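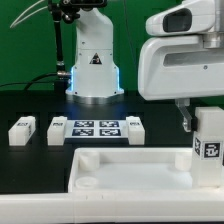 Shagufta Farooqui wrote in to say that I am too hard on these machines, that a robot which can lift a block today will be loading her dishwasher before her kids finish school, and that I should put up more pictures and fewer complaints.

Fair enough. One picture, then, and a few complaints.

The work at hand is a block and a tray. The block wears a printed marker on its front and another on its side, and there are four more on the flat board on the table. I bring up the markers because they are what I would ask about first, at any demo. A printed square tells a camera which block it is looking at and which way it is turned. My cereal bowls have no printed squares. Neither do my socks, and a sock doesn't keep its shape when you pick it up, either.

Notes from the gallery wall

On grip. A clear plastic finger with a small black pad, up against a straight-sided block. Flat faces are kind to a gripper. Try a wet glass, or a bag of frozen peas with a hole in one corner.

On the table. Plain, dark and flat, with white blocks that stand out well against it. I have worked a stockroom for most of my adult life and never had a surface like that for longer than it took someone to put a coffee on it.

On numbers. The Badico brochure I was sent says 257 good picks out of 266. That sounds fine until you do the sum at home scale. If I dropped nine things every time I put away 266, I would be buying plates every month. The brochure doesn't say what was being picked, or who set it all up again after a miss. I wrote in January to ask and have had no answer.

On price. Rumach quotes by the project, so good luck comparing. Paracha wants a site visit before it will talk money at all.

On the shop floor. This is where I give some ground. If you have the same part arriving in the same place 1,000 times a shift, an arm on a bench makes sense, and I'd sooner see it do that job than my nephew. Shelving returns is another matter. We had 8 different box sizes on one cart last week, two of them crushed.

On the dishwasher. Shagufta, I'd like one too. Hokum has a video of an arm closing a dishwasher door. I would like to see it scrape the lasagna dish first.

Send pictures of a machine doing a real chore, start to finish, in a kitchen somebody cooks in, and I'll post them on this page with your name on them.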